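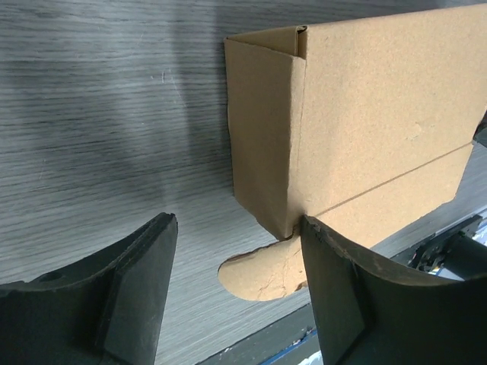
Cardboard box on the gray table

From: Ekene Nwosu
Date: 27 Feb 2012
Subject: Re: [seed-swap] Envelopes, labels and the bean question

Haruna Kawaguchi wrote:
> I have 11 kinds of beans to send this year and I don't know if
> they should go in paper or plastic. Last year two of mine came
> back with mold on them. Also, do you still want the year on
> the label, or just the name? And is Yuto taking the tomatoes
> again or do those go to you?

Haruna,

Paper for the beans, please. The mold last year was in the zip bags. Beans that feel dry can still have a good deal of water in them, and in a sealed bag it has nowhere to go. Try biting one. If your teeth leave a dent, give them another two weeks on a tray before you pack them. If it's too hard to dent, they can go in the mail.

Yes to the year. I want the name, the year you grew it, and the town. If you don't know the variety, write "unknown" and say what it looks like. We had three packets last time marked "Grandma's" and I still have all three.

Yuto Aoki is doing tomatoes and peppers again. Everything else comes to me. Squash only if you pollinated by hand or grew one kind, and say which on the packet. I grew out a Kasanport squash from the 2010 swap and got something closer to a gourd.

Packet sizes, for everyone:

Beans and peas, 32 seeds to a packet
Corn, 50, and please no less than that
Lettuce and other small seed, a quarter teaspoon
Squash and melons, eight if you can spare them

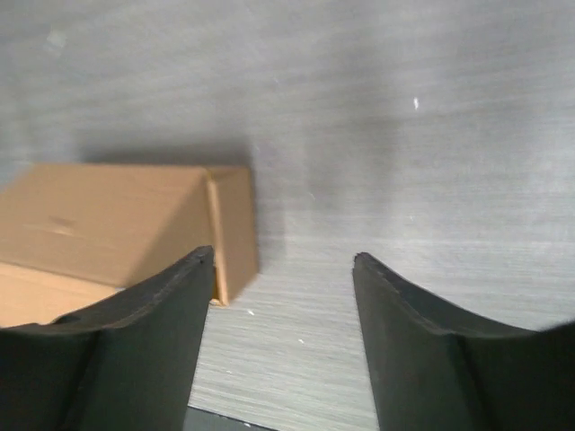 On postage, send enough stamps to cover the trip back and don't stick them to anything. Miyuki Noguchi put hers on a return envelope which then turned out to be too small for what she was getting, and I had to steam them off. Loose stamps in a coin envelope are fine. Padded mailers only, the sorting machines crush beans in plain ones.

I need everything by the end of March. Sorting takes me a week and I would like people in the south to have their packets while there is still time to plant.

I have 200 empty coin envelopes left over if anyone is short. Write to me off list with how many you want.

One more thing. Is anybody still growing the Wemura pole bean? Yuzuki Takeda asked me in the fall and I had none left. The seed is brown with a white eye, and the vines are late.

Ekene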